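Slide 1. Title. Wait for the latecomers, then start anyway.

Drultadport, 14 June 2019. "Where Did the Evening Go?" Say thanks to Kuvley for the room and the coffee. Do not mention the coffee again.

Slide 2. Open with the survey. We asked 385 households who does the chores, and the answers added up to well over 100 percent. Pause for the laugh. If none comes, keep moving.
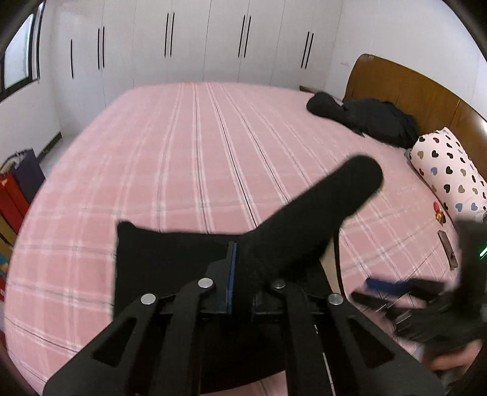 Photo: Witine picture library

Slide 3. Chores are badly measured. People remember cooking and forget the small stuff - finding the lid, moving the pile from the chair to the other chair. The diary sheets from May helped, once people stopped filling them in a week late.

Slide 4. Skip if we started late. Advice columns from 1945, read one aloud in the stern voice.
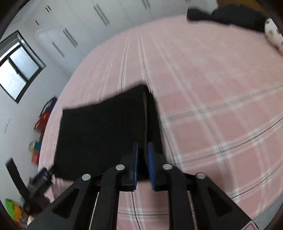 Slide 5. Planning is work too, and it never gets a line on the form. Somebody has to know that the guests come at six. Point at the dark cloth on the bed, one side folded over, and ask who in the room would log that as a task. Hands up. Then the Hrytsenko chart, slowly, it has two axes.

Slide 6. Questions. Have water ready.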